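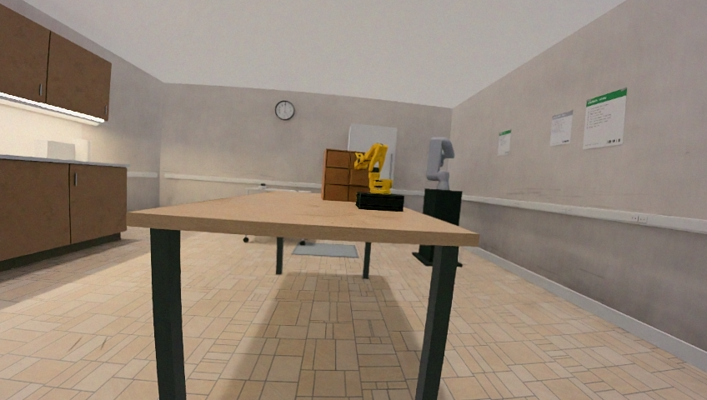
The long table, yellow arm toward the right.

November, evening session

Okay, back to the memoir pile! I finished the second volume of the Nollthorpe diaries over lunch (cold soup, book propped on the keyboard) and I like it a lot more than the first. The author has stopped being polite about her aunts. There's a whole chapter on a boarding house in Iltberg that I read twice, and I want to quote the bit about the piano in the review if we have room.

Which we may not. The draft is at 2,068 words and the limit is 2,000, so 60-odd have to go, plus a few more for the title line. I'd cut my paragraph on the Wasunau edition first, it's mostly me grumbling about the paper.

Catalog notes while I remember: the Wasunau reprint drops the letters at the back, all 16 of them, and doesn't say so anywhere. The Nollthorpe printing has them. Please don't merge the two records again!! I spent almost an hour pulling them apart.

Still haven't started the Đàm memoir. I read the first page standing up and it's lovely, very dry, all about a stepfather who kept accounts of everybody's shoes. It needs a proper reader, so if anyone wants it, shout, otherwise I'm taking it home.

To do: check the spelling of Iltberg in the index (I've seen it with a d), trim the draft, find my good pencil.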